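Spur Gears: Frequently Asked Questions
Gresstead Small Parts

How do I count the teeth?
Put a dot of marker on one tooth and go around one time until you meet it again. Please do it twice.

Which sizes do you need for a replacement?
Outside diameter, bore and face width, all in millimeters. Do not measure the bore with a ruler, use a caliper.

Do you keep the Clemmont pattern?
Yes, the part number is 3385. We have 74 pieces in stock.

Can I send you my old gear?
Yes. Wrap it in paper and write your name inside the box. We answer in 7 working days.

What does a straight-tooth gear look like from the side?
The teeth run parallel to the bore.

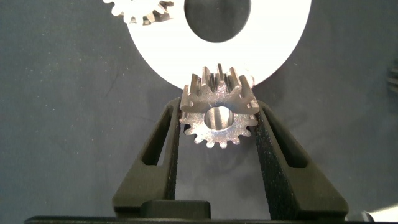
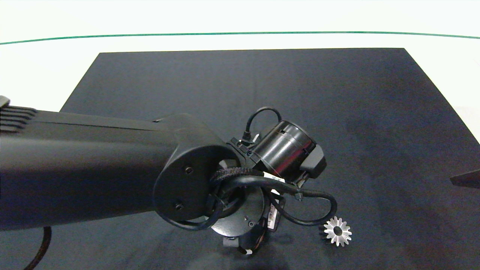 Should I put oil before I store it?
A thin film is enough. Wipe the bore also, and keep each gear in its own bag.

Who can I ask about an order?
Write to Dwayne Szabo at the parts desk and give your order number.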